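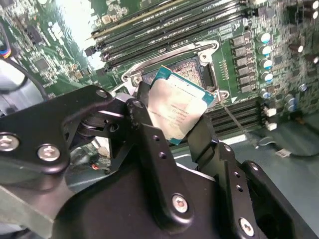
How a Screw Holds Things Together

A screw is a ramp wrapped around a rod. The ramp is called the thread. If you cut a long paper triangle and roll it around a pencil, the sloping edge makes the same shape.

When you turn a screw, the thread slides along the material around it and pulls the screw in. One full turn moves a common screw forward by a small, fixed distance. That distance is called the pitch.

Pitch and force

A screw with a pitch of one millimeter needs 20 turns to go in 20 millimeters. Each turn is easy, but there are many of them. A bigger pitch takes fewer turns, and each turn is harder.

Why it stays put

A tight screw is stretched very slightly, like a stiff spring. It pulls the parts together, and the threads press hard on each other. The rubbing force between them – friction – stops the screw from turning back. Shaking can beat friction, so some machines use special washers or glue.

Heads

The head is the part the tool fits. It may have a slot, a cross or a six-sided hole. A six-sided hole is called a hex socket and is turned with a hex key.

Try it

Find a jar with a screw lid. Mark the lid and the jar with a pencil. Count the turns needed to take the lid off. Most jars need less than one.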